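Mosura Garden Furniture Traders' Group
Minutes of the meeting held on May 24, 2021

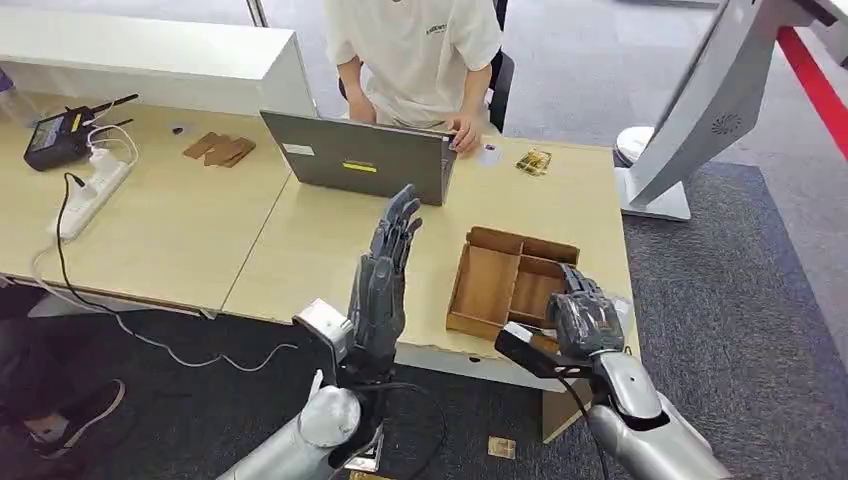 Apologies were received from two members. The minutes of the previous meeting were agreed with one correction: the Drorik order was for benches only, and did not include parasols.

1. Summer stock
Drorik has confirmed 45 bistro sets for the shared order. The second delivery of corner sofas is still held up at the port. Members with customers waiting should offer a refund or a swap for the Lu range, which is in stock in grey and sand.

2. Cushions
Two shops reported fading on the green cushions after one season. Samples to be sent back to Simumby with a copy of the receipts. No further green to be ordered until they reply.

3. Joint showroom
The landlord has offered the unit next door at 950 a month, with the first month free. It would give us nearly 400 square feet for fire pits and heaters. Some members felt the access for vans was poor. Agreed to ask for a six-month lease and to measure the rear doors before signing anything.

4. Autumn brochure
The printer has quoted for 4,000 copies. Agreed to go ahead, with winter covers on the back page in place of the planters. Prices to be left out and put on a loose sheet. Copy is due three weeks before the October open day.

5. Assembly charges
Shops are charging different amounts for the same job and customers have noticed. No agreement reached. Carried over to the next meeting.

6. Any other business
The display gazebo needs a new side panel. The Simumby catalogue now lists spare feet for the older loungers, sold in packs of four.

Next meeting: date to be sent round by email. The meeting closed at 8.40 pm.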